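Chapter 2
Playing for Two Prizes at Once: Squad Rotation and the Late-Season Table

I grew up in Surkville, and if you grow up in Surkville you learn the league table before you learn your times tables. My aunt had it taped to the fridge, and every weekend she'd cross out the old points and write in the new ones. So when I tell you this chapter is about arithmetic as much as soccer, please don't skip ahead. It's friendly arithmetic, I promise!

In Chapter 1 we looked at how a coach picks a starting team for one match. Now I want to make life harder. What happens when the same players have a cup game and a league game only a few days apart, and the club badly wants both? Do you play your best team twice and hope their legs hold up? Do you split the squad? Or do you quietly decide that one of the two matters more (and then tell the reporters something else)?

I'll follow one club through most of this chapter. Bristodora had a small squad, 19 players once you took out the long-term injured, and they were in the quarterfinal of the cup while sitting just above the drop in the league. Their coach, Benedicta Tetteh, kept a notebook all season and was kind enough to let me read it. A lot of it is grocery lists. The rest is gold.

Her first big choice came in August, well before anybody was thinking about trophies. She wrote down a limit for each player, a number of minutes she didn't want them to pass in any stretch of seven games. For her two center backs it was 587, which looks oddly exact until you know how she got there - she took the full 630 and subtracted the time she figured she could win back with late substitutions. For her older midfielders the limit was lower. For the goalkeeper there was no limit at all.

Did she stick to it? Mostly. The week of the Drerix match she threw the whole thing out the window, and we'll spend a good part of Section 2.3 on why.

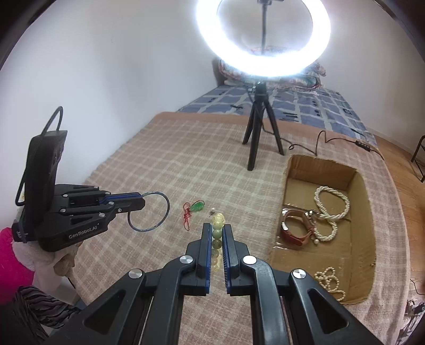
Figure 2.1 Bracelet of large round beads, with a small white pearl ornament beyond it.

Let me lay out the basic problem first. Say a club has two games coming up, A and B. If the strongest team plays both, everyone is fresher in A than in B. If the strongest team plays only B, the club gives something up in A. Coaches call that "something" the rotation cost, and it's the idea I'd like you to carry through the rest of the book. It can be small when the bench is deep. In a squad like Bristodora's it can be huge, and it changes from position to position. Swapping one tired winger for another might cost you very little. Swapping out the only person who can take a decent corner is a different story.

Then there's the table. A league point in the spring is worth exactly what a point was worth in the fall, and yet no coach I've ever met treats it that way. Ohemaa Nyarko, who ran the midfield for Bristodora that year, told me the players could feel it in training. "We'd win in the cup and be singing in the showers," she said, "and then someone would mention the league and the singing would just stop."

I love that quote, and I think it's a better starting point than any formula. When we get to the formulas, keep it in mind.

One warning before you start. It's very tempting to judge a coach's choice by the score. Bristodora rested four regulars at Sulemana and lost, and a crowd of 600 let them hear about it. Was resting them a mistake? Maybe! But you can't tell from the result alone, and in Section 2.4 I'll ask you to argue both sides using only what Tetteh knew at kickoff.

What you'll work on in this chapter

2.1 Counting minutes and setting limits
2.2 Rotation cost, position by position
2.3 When the plan gets thrown out: the Drerix match
2.4 Judging a decision without peeking at the score
2.5 Reading the bottom of the table

Key terms: rotation cost, minute limit, short squad, game in hand, goal difference

Before you read on

Pick a team you follow, in any sport with a cup and a league or something close to it. Find a week when they played twice. Write down who started each game and who sat out, then jot a line or two on which game you think the coach cared about more. Hang on to your notes, as we'll come back to them at the end of Section 2.2.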